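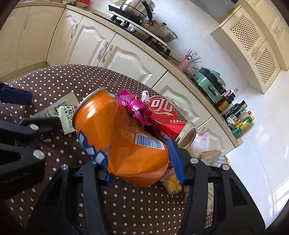 Reading time: 5 minutes

Household Materials and Their Recovery
Unit 5: Aluminium drinks cans
Notes to accompany the Thursday lecture

5.1 Scope

Unit 4 dealt with glass. These notes cover the aluminium drinks can: how it is made, how it is separated from other waste, and what happens to it in the furnace. Steel food cans are in Unit 6. Foil and trays are mentioned only where they affect the sorting of cans.

Students who missed the visit to the Plarthorpe sorting hall should read section 5.4 together with the plan of the hall given out by Myfanwy Pugh.

5.2 Parts of the can

A drinks can is made from two main pieces. The body is a single cup, drawn from sheet and then ironed, so that the wall is much thinner than the base. The end (the lid) is a separate piece, joined to the body by a double seam after filling. The tab is a third piece, held on the end by a rivet formed from the metal of the end itself.

The body and the end are not the same alloy. The body alloy contains manganese as its main addition and must stretch without tearing. The end alloy contains more magnesium and is stiffer, as it has to carry the score line and hold the pressure of the drink. Mixed can scrap therefore has a composition between the two. When it is melted for body sheet, the magnesium is usually too high and part of it is lost or removed in the furnace. Primary metal may be added to bring the other elements back within limits.

The inside of the body is sprayed with a thin lacquer which keeps the drink away from the metal. The outside carries printing ink and varnish. All of these coatings are organic and must be driven off before melting.

5.3 Shape and crushing

A full can is stiff because the gas inside pushes outwards on the wall. Once it has been opened the pressure is gone, and the wall buckles under a small side load. The first dent is the hardest to make. After that the wall folds along creases that run from the edge of the dent, and the seam and the domed base are the last parts to give way.

Crushing by the householder saves space in the bin but has two effects on sorting. A can flattened end to end keeps a round outline and still rolls. A can flattened sideways behaves more like card on a sloping screen and may be carried off with the paper. Collection schemes differ in the advice they give. For the purposes of this course, follow the rule printed by the scheme in question.

5.4 Separation

The order of work at Plarthorpe is as follows.

Bag opening and hand removal of large items.
Rotating drum screen, to take out fines and broken glass.
Sloping screen, to divide flat items from rolling items.
Overband magnet, to lift steel.
Eddy current separator, to throw aluminium clear of the belt.
Hand check and baling.

The magnet must come before the eddy current separator. Steel left on the belt is drawn to the rotor and can wear through the shell.

The eddy current separator is a short conveyor with a fast rotor of magnets inside the head drum. The changing field sets up currents in any conducting piece that passes over it. These currents make a field of their own which opposes the first, and the piece is pushed forward over a splitter plate. Plastic and card feel no such force and drop off the end of the belt.

The force depends on the conductivity of the piece divided by its density, and also on its size and shape. Aluminium has a high ratio. Copper conducts better but is far denser, so it travels less far. Very thin foil is thrown poorly, as little current can flow in it. Small fragments are also thrown poorly, so shredding before this stage is avoided.

5.5 Worked case: the Farkeck trial

The Farkeck trial compared splitter positions on a single line. In the first position, 61 bales were pressed and 7 were turned down by the buyer for excess plastic. The splitter was then moved 20 mm further from the drum. Fewer bales were turned down, but more cans were lost to the residue. Emrys Craddock's report treats this as a trade between grade and recovery, and the same terms are used in the tutorial sheet.

Grade is the mass of aluminium in the product divided by the total mass of the product. Recovery is the mass of aluminium in the product divided by the mass of aluminium in the feed. Moving the splitter away raises the first and lowers the second.

5.6 Decoating and melting

Bales are broken and shredded. The shred passes through a decoating kiln, hot enough to drive off lacquer and ink but well below the melting point. Moisture is removed at the same time; water carried under molten metal can cause an explosion.

Thin scrap oxidises readily. It is pushed quickly beneath the surface of the melt, often with a stirred side well. Salt flux may be used to break up the oxide skin. The dross is skimmed and treated separately to recover trapped metal.

5.7 Reading and tutorial work

Morgan, chapter 7, on eddy current separation.
Prernier handout on decoating kilns, first half only.
Tutorial sheet 5, all questions. Show units at every step. Hand in to Myfanwy Pugh at the start of the Unit 6 lecture.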